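zellonetti-sleeves

Head-camera episodes + eval code for the Stodden grasp-side experiments. README is a work in progress, fix what you find.

What this is

222 teleop episodes, humanoid with two five-finger hands, picking and moving soft upright holders on a yellow shelf. One question: does telling the policy which side to grasp from, before it moves, help when 2 objects stand close together? Short answer yes, with caveats below.

Layout

episodes/ - one folder each, video + joint states + hand states
splits/ - train.txt, val.txt, heldout.txt
labels/ - grasp side per episode (left, right, front)
eval/ - rollout scripts, scoring sheet
stodden/ - model code, configs

Run eval/rollout.py with the config you want. Needs the Dometti driver installed first or it hangs on startup with no error. Known, not fixed.

Method

Baseline is plain behavior cloning from the head view. Stodden adds a small side head, trained on the labels, and its output goes into the action decoder as one extra token. Nothing else changed. Same seed, same number of steps, same batch size.

Labels were done by hand from the video. Side is always from the robot's point of view. Early labels had this flipped, corrected in September - if you have a copy from before that, throw it out and pull again.

Results

100 rollouts per policy, gap between holders kept narrow. Success = target lifted clear, neighbor still standing.

Stodden with side token: 90
Baseline: clearly worse, see eval/scores.csv. Not quoting it here untill the rescoring is done.

Most misses are the fingers pushing the target over before the hand closes. A few times the thumb catches the wrong holder. Taller ones tip easier.

Known problems

- Shelf is glossy. Arm shadows land on the front lip and the baseline seems to chase them. Didn't test this properly.
- Tops of tall holders go out of view at close range.
- Wrist cable can cross in front of the holder on the right. Left those episodes in.
- Idle hand is recorded too, mostly just hovers. Mask it if you only care about the working arm.
- Timestamps on hand states drift against video on long episodes, use the resampled files.
- Hong split is not comparable, differnt shelf height. Don't mix them.

To do

Wider gaps. Second shelf color. Matte cover maybe. Rerun the Hong split with the new labels.

License

Research use only, see LICENSE. Ask before redistributing the video. 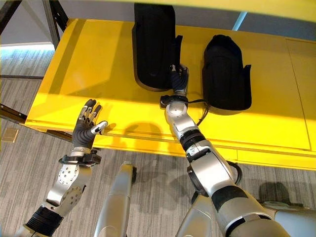
Head view, right hand at the left holder, left hand open in front of the shelf lip.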